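What I learned about peat this month

I spent most of May reading about bogs, and I have to tell you, I'm hooked. I used to think of a bog as the wet bit you walk around. Then Hryhorii Hrynyshyn invited me up to Grakamstead, where his crew has been blocking old drainage ditches, and I came home with soaked socks and a whole new favorite habitat!

The idea is simple enough. Drained peat dries out, meets the air and gives off carbon dioxide year after year. Raise the water table again and that slows way down (you do get some extra methane early on, and Hryhorii was very frank about that). So far they've put in 39 dams, mostly peat and timber, and the moss is creeping back along the edges of the oldest ones.

What bugs me is how little attention this gets next to tree planting. Some of the ditches at Grakamstead were dug to grow spruce, and the spruce did badly anyway. The farm next door at Bromton still needs dry ground for its sheep, so the crew left a strip 100 yards wide alone and moved two of the planned dams uphill. It took a winter of kitchen-table meetings to get there.

I'm going back in the fall to see how the upper end holds water, and I'll bring better boots.

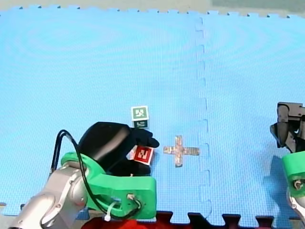
Also worth your time

The Hindura river group is looking for people to log water temperatures before 9 a.m. all summer. They lend you the thermometer. And the Zinchenko seed library now has 2,000 packets of native meadow mix to give away, one per household, so get yours while they last.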